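STOMITZ BLOCKS COME BACK IN TWO LENGTHS AND TWO COLORS

Undthorpe workshop revises its stacking set for schools and play centers; deliveries begin in August

UNDTHORPE – Stomitz, the maker of building blocks for classrooms and play centers, today announced a revised version of its Major set. The new set contains 40 blocks in two lengths. Long blocks are finished in brick red and short blocks in dark green, so that the length of a piece can be read from its color when the blocks are mixed in a bin.

The previous Major set used one color for both lengths. Customers reported that sorting at the end of a session took too long and that short pieces were often returned to the wrong storage box. Stomitz tested three ways of marking the lengths: a printed stripe, a notch in the end face, and full color. Full color was the only one that children under six used without being told what it meant.

"The shape has stayed as it was," said Anikó Katona, product manager at Stomitz. "The edges have the same radius and the cross section is the same for both lengths. A school that owns the old set can mix it with the new one, and the stacks will stay level."

Both colors are applied in the same finish. Color matching is done against a reference block kept at the workshop, and each batch is checked in daylight as well as under the lamps. Small differences in shade between faces are within tolerance – the company accepts a paler side face if the top face matches the reference.

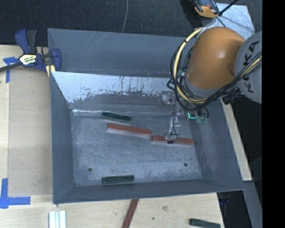

HANDLING AND STORAGE

Red and green blocks from the Major set can be stored loose in a deep metal bin with sloping sides. Stomitz recommends a bin over a flat tray, as elongated pieces slide toward the floor of the bin and settle on their long faces. Scratches and worn patches on the floor of a used bin do not affect the blocks. Bins with sharp burrs should be filed smooth before use. The bin is not included in the set.

Blocks should be wiped with a damp cloth and dried the same day. They should not be soaked or placed in a dishwasher. Replacement pieces are sold singly in both colors.

A larger set, Ernia, will follow with 315 blocks in the same two lengths and colors. It is intended for play centers and for schools that share one stock among several rooms. Around 26 centers have asked for it so far, according to Levente Fülöp, who manages orders. Ernia is packed in cartons by color, with a contents sheet in each carton.

Orders for the Major set are open now. Existing customers can return worn blocks with their next order and will receive a credit for each piece accepted. Returned blocks are sanded, refinished and sold as seconds from the Undthorpe workshop, which is closed on Sunday.

About Stomitz
Stomitz makes building blocks and storage boxes for schools, libraries and play centers. The company is based in Undthorpe.

Press contact: Ildikó Szabó, Stomitz, Undthorpe

Comments

B. Kerekes
Will the old storage boxes fit the new set? We have six of them and would like to keep using them.

Stomitz Press Office
Yes, the box dimensions are unchanged.

Benedek Kocsis
Glad to see the color coding. Our short ones always ended up in with the long ones. Any chance of a third length?

marta_k
Is the credit per block or by weight? The old price list said weight.

Contact | Copyright Stomitz. All rights reserved. | Back to top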